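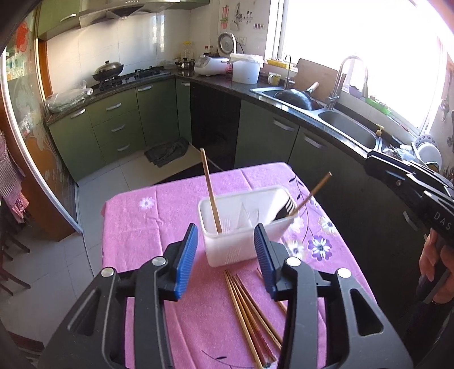
Cutlery drawers and caddies get replaced long before they wear out, according to Yiran Meng, and the usual cause is standing water. Meng has spent most of a career testing molded housewares at Clevholm, and the complaint file there is dominated by one word: smell.

The mechanism is simple. Water runs down a handle and collects at the lowest point. If the base has no drain holes, or the holes sit higher than the lowest part of the floor, a thin film stays behind. Untreated wood draws that film up through the end grain. Steel tolerates it for longer, though a riveted handle will hold moisture at the joint.

Clevholm ran its last comparison in July. Sets of bamboo, beech and steel were rinsed, shaken once and stood upright in 3 containers: solid wall, slotted wall, and slotted wall with a raised floor. Over 300 cycles, the solid container never dried fully between rinses. The slotted one dried at the sides but kept a ring of water at the base. The raised floor cleared overnight in nearly every cycle.

Wayne Fothergill, a toolmaker at Sowerby, is unimpressed by wall slots. "They sell the product," he says. "The floor does the work." A raised floor needs a more complex mold and a longer cooling time, and buyers comparing prices on a shelf rarely turn the thing over.

Loading matters as well. Packed handles touch along their length and hold water between them by capillary action — the tighter the bundle, the slower it dries. Meng's advice is to fill a compartment to half its width and to store wood with the eating end up. A monthly soak in hot water and white vinegar removes most mineral scale from the drain holes. A pipe cleaner will deal with the rest.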